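Filed under: Robot Learning > Data Collection > Soft Stuff

How to Collect Demonstrations on Netting Without Losing Your Mind

14 shares | 3 comments

Most tutorials on teaching robots by demonstration use a mug. The mug is a wonderful object. It has a handle, it stays the shape it was when you left it, and it does not billow. If your project involves mugs, close this tab and enjoy your Friday.

We spent March on mesh. The task, which we call Vasley after the street the lab is on, is to work with a slim tube and a sheet of white netting: pinch the netting next to the end of the tube, lift, carry the fold across the tube and let go. A person does it in a few seconds while thinking about lunch. Our first policy, trained on 169 demonstrations, managed it on 2 tries out of 17. This page is what we changed, written up for whoever gets the next floppy thing.

What you need

One hand-held gripper with its camera mounted so the fingertips stay in view. A sheet of netting bigger than you think. A pale table, if you want the hard version, or a dark one if you have nothing to prove. Tape. A second person who can say "again" in a neutral tone.

Step 1: Decide what counts as a success before you start

Write it down in one sentence and tape it to the table. Ours reads: "Fold is over the tube and stays there when the fingers open." Before the sentence existed, Aldana Montecinos and I were scoring the same runs differently, and each of us thought the other was being generous. We were both being generous.

Step 2: Mess up the netting on purpose

Your instinct will be to smooth the sheet flat between takes. Don't. A robot that has only seen flat netting will meet its first wrinkle like a cat meeting a cucumber. Pick the sheet up, drop it, and nudge the tube to a new angle. We keep a card with 13 starting layouts and shuffle the order, which stops the operator from drifting into the one they like.

Leave some takes with a double layer near the tube. Where mesh overlaps it looks brighter and thicker, and the early policy treated every bright patch as the edge it was supposed to grab. It grabbed with great confidence.

Step 3: Close the fingers first, then press

This one took us longest. The obvious way to pick up cloth is to come in with the fingers open and close on it. With open mesh, a fingertip can catch a strand on the way down, and then you are dragging the whole sheet around like a bride with a chair leg on her train.

So come down with the pads together, right beside the end of the tube, and press until the mesh just starts to bunch. Hold for one slow breath. Then open a little, let the bunched part fill the gap, and close again.
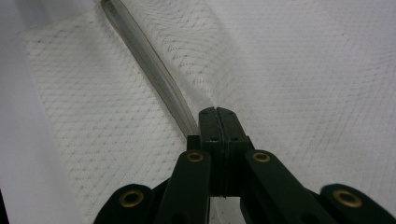

Pads together at the end of the tube, mesh starting to bunch.

The hold matters more than it looks. It gives the policy a clear stretch of frames that all mean "I am touching the netting now." When we cut those pauses out to save disk space, the trained policy started closing its fingers in the air above the sheet, over and over, in what I can only describe as applause.

Step 4: Keep the end of the tube where the camera can see it

Approach from the side away from the tube, so the tube runs down toward the fingertips from the far side of the view. If your hand swings round and the gripper hides the tip, the demonstration is no good to you, however pretty the fold was. Strands crossing over the tube are fine. You want plenty of takes where the outline is a bit fuzzy, because that is how life will be later.

Step 5: Throw things away

Watch every take at double speed and bin the ones where you hesitated, regrasped, or got clever. Panagiotis Kourkoulas does our sorting, mainly because he was not holding the gripper and has no feelings to protect. Keep the failed takes in a separate folder – you will want them when you train a success checker, and you will not enjoy recreating them.

What we got

With the press-then-pinch takes and the shuffled layouts, the same network went to 13 out of 17 on the same test layouts. We changed no settings. That's a small test, on one sheet of netting, and I would not bet the rent on it. When we moved to the Corngate bench, which has different lamps, it did worse, and we are still arguing about how much of that is the lamps.

The misses mostly came from the carry. The fold goes up nicely and then slides off halfway over, and the policy carries on to the finish with nothing in its fingers. If you have a fix that isn't "add touch sensing," write in. If it is "add touch sensing," I know.

3 comments

stirdale_bench: We do something close to this with fruit bags. Pressing first helped us too, but on a hard table we wore the pads down. Thin foam under the sheet sorted it.

m.ojeda: Did you try the shuffled layouts without the press? Would like to know which one did the work.

Aldana: @m.ojeda Not yet. It's on the list, under "fix the list."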